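The Bread Box Goes Back on the Table
26 May 2020

I grew up with a bread box the size of a suitcase, and I swore I would never own one. Then I started baking in earnest, 5 loaves in one week (we're a household of two, so do the math), and the counter disappeared under paper bags and crumbs.

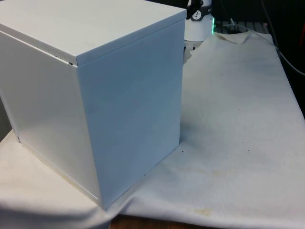 My neighbor Volker Nolte has been on my case for years about getting a proper storage box – big, plain, white, with a lid that lifts right off. He keeps his flour in one, and his rye in another, and I think there are onions in a third. I wanted one for bread and nothing else!

So I went looking. The shop in Ilstead had a lovely one by Kleinschmidt, but it was too short for the tall loaves I make in my old Bradora pan. I measured everything at home, twice, and came away with a list of things I care about. Height, mostly. A plain top, so I can set a cutting board on it. And a lid that isn't too tight, since crust goes leathery fast when it's sealed up.

Malte Ostermann, who taught the baking class I took last July, told me to wrap each loaf in a linen towel and leave the lid alone until breakfast. I'm terrible at that second part. He also says to wipe the inside with a little vinegar every 15 days, and I've been pretty good about it – there's a reminder on the fridge.

My sister still thinks it's too much box for two people. She took home half a rye on her last visit, and she's asked me to save her the other half.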